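Search this journal Go

4. The peg task in the student project

4.1 Setting and participants

The work reported in this section was carried out by second-year students of the Jurville technical college as part of their assessed group project. Each group had access to one robotic arm with a two-finger gripper and was asked to teach it a single insertion task from recorded demonstrations. The course was led by Špela Mujić, who also set the marking scheme described in Section 3. Students had completed one term of programming before the project began, but most had no earlier experience of working with an arm. Teaching ran from the start of the spring term until April.

The groups chose their own names. Two of them, Longo and Lemilau, agreed to have their full records used for the present study, and the results below refer to these two groups unless stated otherwise. The remaining groups supplied written reports only.

4.2 Task

The task was to pick up a cylinder from the table and place it upright in the round hole of a block. It was selected from a longer list because its outcome can be judged by eye and because a failed attempt does little harm to the equipment. The rules allowed the block to be moved between attempts -- by hand, and only once the arm had come to rest -- but did not allow it to be fixed to the table. Several students asked for a clamp during the first weeks. The request was refused, as one aim of the course was for students to deal with small changes in position through their data.

An attempt was divided into four stages for the purpose of marking: grasp, lift, approach and insertion. Figure 3 shows the arm holding the cylinder upright just above the table, with the block a short distance away.

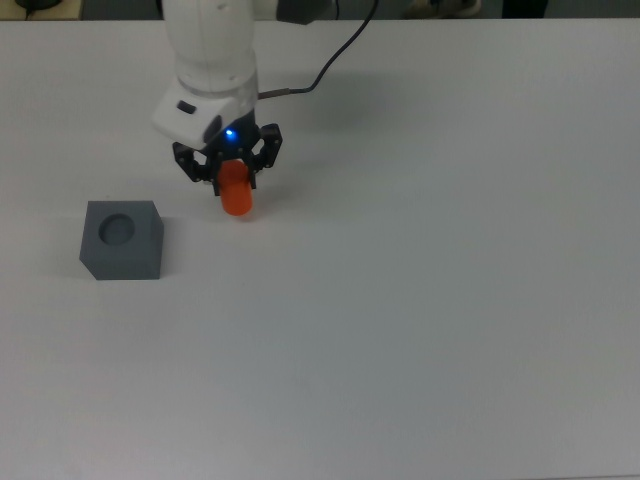

Reading time for this section: 7 minutes

Figure 3. Orange cylinder held in the gripper, with the grey block to its left. The hole in the top face of the block is the target.

4.3 Collection of demonstrations

Together the two groups recorded 589 demonstrations. Each student guided the arm by means of a hand controller while a second student kept the written log. Roles were exchanged after every session so that no single style of movement would dominate the set. In practice this aim was only partly met. The Longo group contained two students who were much quicker than their partners, and their demonstrations make up the larger share of that group's records.

Demonstrations were rejected if the cylinder was dropped, if the block was knocked over, or if the log entry was missing. A total of 77 were removed on these grounds, leaving 512 for training. Missing log entries were the most common cause. The Lemilau group later adopted the practice of reading each entry aloud before the next attempt was started, and had few losses of this kind afterwards.

4.4 Training and observed difficulties

Both groups used the training program supplied with the course and were limited to 3,000 training steps per model. Longo stopped at 1,750 steps, having judged from its own tests that further training brought no gain. Lemilau used the full allowance. The difference should be kept in mind when the results in Section 5 are compared.

The main difficulty reported by both groups lay in the approach stage. A cylinder held at a slight angle could be carried across the table without trouble, but would then catch on the rim of the hole. Students first sought the cause in the insertion movement and spent a good deal of time recording further examples of it. Only after a review meeting with the course leader did they turn their attention to the grasp. Lemilau then recorded a fresh set of demonstrations in which the cylinder was gripped more slowly -- a change that added to the length of each attempt and was disliked by some members of the group.

A further matter concerned lighting. The teaching room at the Garumwood building receives strong daylight in the afternoon, and models trained on morning sessions were reported to perform less well later in the day. The effect was noted in both logs but was not measured, and no claim is made about its size.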